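Tremblay Library Extends Reading Aids Loan Scheme to All Branches

30 September 2021

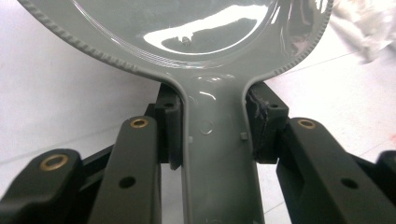 A grey plastic hand-held piece with a round head and a glossy disc.

The Tremblay Library Service has confirmed that its reading aids loan scheme, which began as a trial at the Haven branch, will be offered at all 11 of its branches before the end of December. Members will be able to borrow magnifiers, clip-on lamps, page holders and large-print overlays in the same way as they borrow books.

During the trial, items were lent on 1,287 occasions to 665 members. The service had expected a modest response, and further stock had to be ordered twice. Lamps were the most requested item, followed by magnifiers.

"Many of our members had stopped taking out books in ordinary print and had told us so," said Colleen Desjardins, head of branch services. "Several have now gone back to borrowing fiction, and to the local newspapers -- the back issues in particular."

Each item may be kept for three weeks and renewed twice, provided that no other member has reserved it. There is no charge. Members who receive books through the home delivery round may ask for reading aids to be included with their usual parcel, and should give notice by the day before delivery.

The wider scheme will be paid for from the existing equipment budget, with a further grant of some £1,795 from the Riko Fund towards storage cases and labels. Opening hours will not be affected. Staff at every branch will receive a half-day of training in the care and issue of the items.

The service wishes to remind members that the aids are intended for general reading only and do not take the place of an eye test. Anyone who notices a change in their sight should speak to an optician.

A list of available items will be placed at each issue desk. Reservations may be made in person or by telephone. Online reservations will follow once the catalogue has been updated.

Comments (4)

zanodex
Will the lamps come with batteries or do we supply our own?

M. at Haven
Borrowed a page holder in the trial and ended up buying one. Very good for cookery books.

Old Mill Reader
Pleased about the back issues but the chairs in that room are still dreadful.

zanodex
Rang the desk. Batteries are included, spares are not.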